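Dandden two-hand cell: setup and care FAQ

Last revised Mar 11, 2019

What does the cell need before first power-up?
A level table, a clear floor behind it and both hands bolted to their wrists. Run the cables with enough slack for full wrist rotation. Tighten the palm screws by hand only.

Which objects should I use for the grasp check?
Light ones with an uneven surface. The Fumcombe cell uses small striped pumpkins, a plate and a mug. Keep the mug out of the path of both hands. 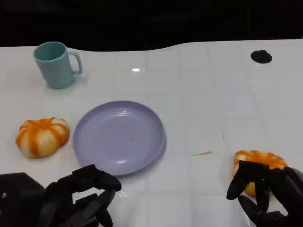
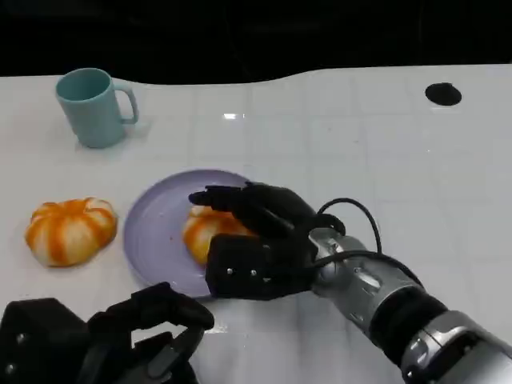 How often do the fingers need recalibrating?
Every 600 grasps, or after any collision. Open both hands fully, run the zero routine 3 times and compare the readings. If one joint drifts between runs, check its cable before changing any offset.

The thumb lags behind the fingers. Is it worn?
Usually the tendon is slack. Take up the tension a quarter turn at a time and repeat the grasp check. Replace the tendon at 2,000 grasps whether or not it lags.

Can I wipe the table with the arms powered?
No. Press the stop, wait 20 seconds for the drives to discharge, then use a damp cloth. Remove crumbs and streaks, and dry the surface before restarting. Glare from overhead lamps can upset the head camera, so turn the lamps down if objects are missed.

Do Esposito wrists fit this cell?
Yes, with the Sinden adapter ring. Load the matching wrist file before enabling the drives. Cells delivered before August have the older file and must be updated.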